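3. Food storage in shared student kitchens

For this part of our project I asked the students of two houses in Tullusley, Trunwood and Dustiswood, how they keep their food. I gave out 41 paper forms in October and received most of them back. The questions were about dry food, open jars and the use of the fridge.

Many students wrote that they keep open jars on the worktop, also when the label says to put them in the fridge. The usual reason was lack of space. In Dustiswood one fridge is shared by 11 persons, and each person has only half of a shelf.

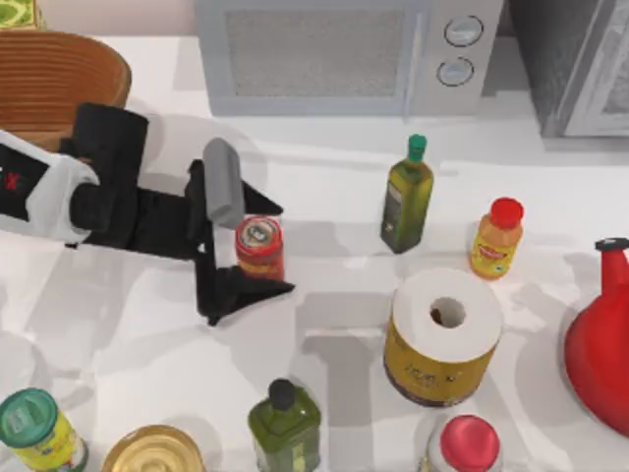 Figure 4. Jar with red and white lid on a kitchen counter, with a woven basket behind.

The second problem is the dates. Few students write on the jar the day when they opened it, so later they must smell it or guess. Ileana Cârstea, who checked my questions, proposed to give each kitchen a roll of labels and a pen. We tried this only in Trunwood. The roll had 200 labels and it was finished before the end of term, but I could not check if all of them were used for food.

In the next section I compare the cost of the food thrown away in both houses.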